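Bedding Questions We Get a Lot

Do I need a high thread count?
Probably not. Past 500 or so the number mostly tells you how the maker counts. We have seen a label claiming 1,222 and the sheet felt like a raincoat. Our Skunen percale is 450 and we see no reason to go higher.

Is satin the same as silk?
No. Satin is a weave. It can be silk, but at most prices it's polyester, and the tag should say so. If it doesn't, ask.

Will satin help my skin or hair?
It may cut down on friction. The bigger claims we'd want to see proved first.

Why does my bedspread slide off at night?
Shiny on shiny. A cotton blanket underneath helps more than the clips do.

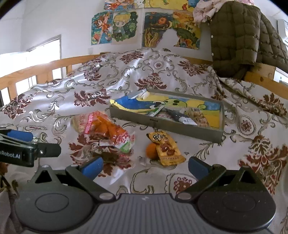

Can I machine wash a printed satin spread?
Usually - cold, gentle, inside out. Skip the softener.

Are "hotel quality" sets worth it?
The phrase has no fixed meaning. Prelach and Bilomico both print it on the bag, on very different sheets.

How long do I have to return something?
13 days from delivery, unwashed.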